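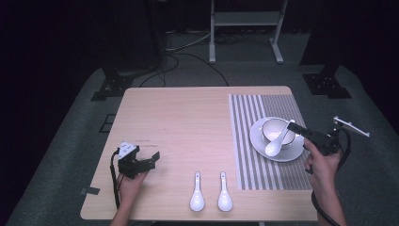
An afternoon at the Mastano open day
December 2, 2022
By the Potivard workshop blog

I went in expecting robots doing flips and spent most of my visit watching people set a table (I loved it!). The Cundby room is where they gather examples for their learning system. You sit down, take a black gripper in each hand, and move the white soup spoons and the bowl about while everything gets recorded. One go at it is one example. They had 1350 of them by the end of November and want another 200 before they change the dishes.

I got to try it, 5 goes, and wow, my hands felt like somebody else's. Those china spoons are slippery little things, and I kept wanting to drop the gripper and just use my fingers. My guide said slow and steady is better than fast, and that a fumbled pickup gets marked and kept.

The talk afterward ran 20 minutes and got pretty deep into the training side, so I wandered off for coffee. Take the Pascual Street entrance if you go, the front one has a terrible line.

Contact | © 2022 Potivard | Back to top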